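Home & Work > Opinion > Robots

Put the Soy Sauce Away, Then We'll Talk

By Kirsten Desjardins
7/10/21
4 min read

Every April my brother-in-law sends me a robot video. This year, a backflip. Great. My kitchen does not need a backflip. It needs somebody to put the bottles back in the rack after dinner, the light soy and the dark soy, every night, without being asked.

So that's my test. Two bottles, one wire rack, go.

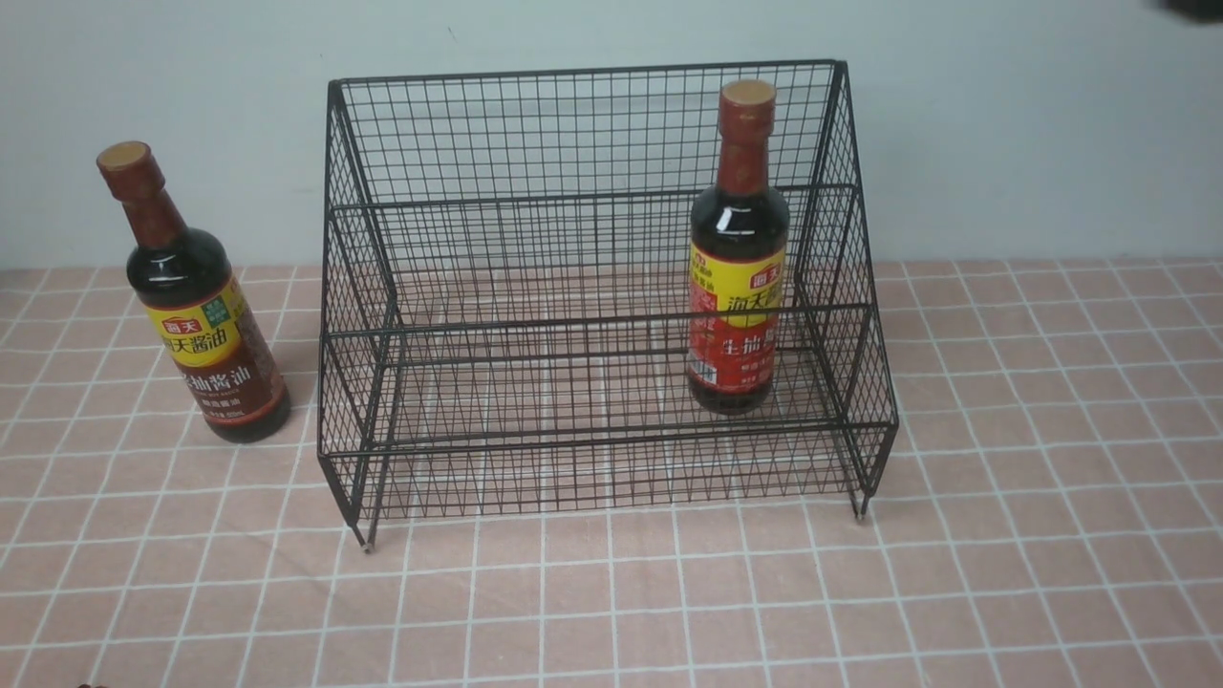

Can a robot tidy a kitchen counter yet?
Parts of it, slowly, if the counter is set up for the job and a person is close by.

I know how that sounds. A small thing. But think about what your hand does with a bottle. Finds the neck, squeezes enough, lifts it over a rim, gets it down without knocking its neighbor. You do all that while yelling at the dog. A machine has to work out every bit of it, and wire mesh is a pain because you can see right thru it to whatever is behind. 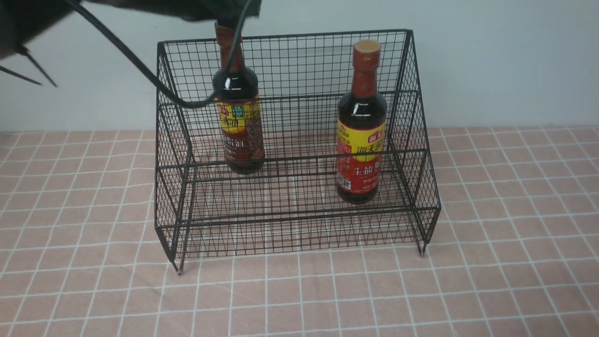 Holding the thing is half of it at most. Letting go is where I get nervous. Put a bottle down a little crooked on a mesh floor and it leans, and a leaning glass bottle is a mop job. I worked at Friesen for 2 years, packing sauces and vinegars, and the new hires all had the same trouble. Picking was fine. Placing was slow. They got over it in a week or so. The case packer at the end of our line never did, it just ran the same carton all day and threw a fit when the carton changed.

The folks at Vilar want me to believe the home version is close. Their brochure says 200 household tasks. I read the list twice. "Place item" is on there, and so is "place item (tall)." Come on.
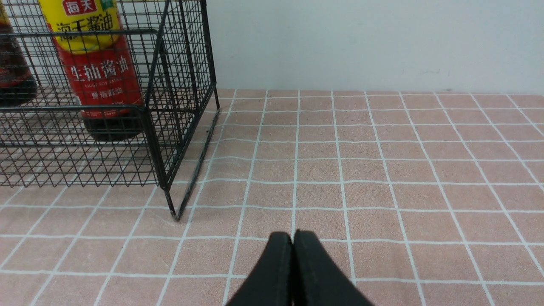 And labels. Light soy and dark soy come in bottles that look like cousins. A person reads it, or just knows. Mix them up and dinner is ruined, nothing is broken, and a machine would count that as a job well done. I'd like to see someone score that part. Rernitz ran a demo day in Pomivmont with over 67 tries at loading a rack, and the handout had speed on it, and drops. Not a word on wrong bottle.

I'm not against any of this. My mother can't reach her top shelf anymore, she'd take a slow clumsy helper tommorow. Slow is fine – she has all afternoon. What she can't have is one that needs a tech in the room.

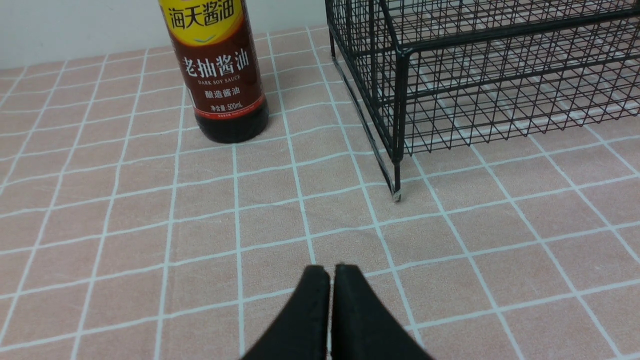

Should you wait for one before you redo the kitchen?
Buy the shelves now and keep the things you use most at counter height.

For the shop floor I'd say sooner. Same rack, same bottle, same spot, somebody on shift who knows where the stop button is. Homes are the hard one, my drawer alone would finish it off. Send me the video when it does both bottles, different rack, bad light, right label facing out. I'll watch that one all the way thru.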